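Sourdough starter slows down every June, what do you do?

Started by matei_bakes

matei_bakes
Hello all. I have kept the same starter for 3 years and every June I have the same problem. It rises very fast, then falls before I come home from work, and the bread gets flat and too sour. I feed it at 7 in the morning with equal parts of flour and water. My kitchen is warm and I do not have air conditioning. Should I change the flour, or the feeding?

Haletti
The title says "slows down" but you describe the opposite. It is going too fast for you. Feed it more. One spoon of old starter, and five times its weight of flour and of water.

matei_bakes
You are right, sorry for the title. I meant that my bread is slow and heavy, not the starter. I can't edit it now.

jaein_hyun
I would not change the feeding first. Try cold water from the refrigerator. I do this all summer in Terville and I keep my normal 1:1:1. My dough is 500 g flour, and I only reduce the starter a little.

Haletti
Cold water helps for one hour, maybe two. After that the jar has the temperature of the kitchen. He is at work all day.

jaein_hyun
It depends on the jar. Mine is thick stoneware and it stays cool much longer than you say. I have baked this way for many summers and the bread is fine.

Haletti
Fine for you. But a person with a glass jar on a hot shelf will read this and be disappointed. The ratio works with any jar.

SeulgiLim
I am between you two. I tried both methods in the same week, on Wednesday with cold water and the next day with the bigger feeding. The bigger feeding gave me a better smell, but the cold water loaf had more open crumb. Maybe it was also the shaping, I am still learning this part.

For matei: which flour do you use? If you have a lot of rye in it, it will go faster. I changed to mostly white flour in the warm months and it became more calm.

matei_bakes
Half rye, half white. So this can be a reason too. I did not think of it.

SeulgiLim
Then I would begin there, and change only one thing at a time. I write everything in a small notebook, otherwise I forget what I did.

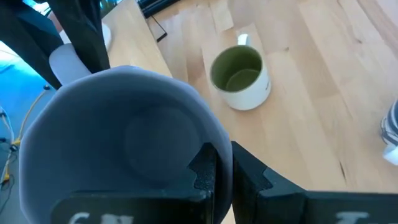 My last page says 282 g water for 400 g flour, and 15 minutes of rest before the salt. With this amount the dough was soft but I could still shape it without adding flour on the table.

burkska
Why does everybody rest before the salt? I put in all together and I see no difference.

jaein_hyun
With a short rest I also see none. On this point I agree with burkska.

Haletti
The dough is easier to stretch. Try one hour.

matei_bakes
Thank you to all. I will change to less rye this week and keep the feeding the same. If it still falls before evening, I will try the ratio from Haletti.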